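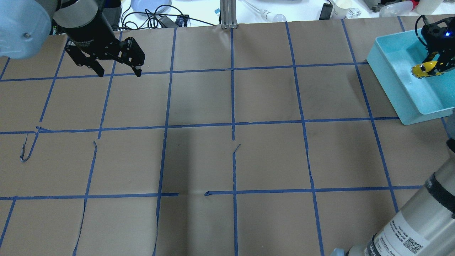 Gripper over the taped sorting table, tray at upper right.

Garau bench sorting set: README

What this is

Recordings of two-arm sorting on a papered table, collected by Plolix for the Wollen packing room. The release has 400 episodes, 100 of them held back for testing. The task is small: take an item and put it in a tray. Please read the section on work before quoting any success rate to a manager.

Contents

episodes/ joint positions, gripper state and video
splits/ train and test lists
notes/ operator comments, unedited

Known problems

The paper is torn in places and the tape grid isn't straight. Do not use the grid for calibration. Only toys and other light items were handled, so the set says very little about a Wollen carton.
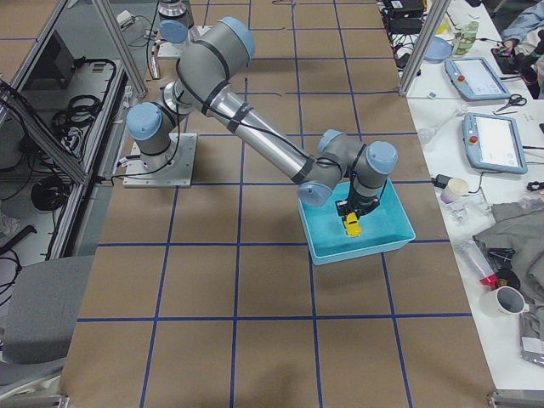

Does the set show that the arms can replace a packer?
It doesn't show that. It covers one motion at one table, and packers also check labels, spot damage and deal with late orders.

What it changes for staff

The Chege report on this project talks about "freed hours." We looked for them in the operator notes and found resets, restarts and waiting. A shift with the arms still needs 2 people near the table, and one of them used to pack. Their job title and pay grade have not changed, though the work has. Training took 40 hours per person and was not counted in the report's savings.

Use

Fine for grasping research and for testing a data loader. Not suitable for staffing plans. If you publish results, report failed episodes along with the good ones. The notes folder may not be used to rate individual operators.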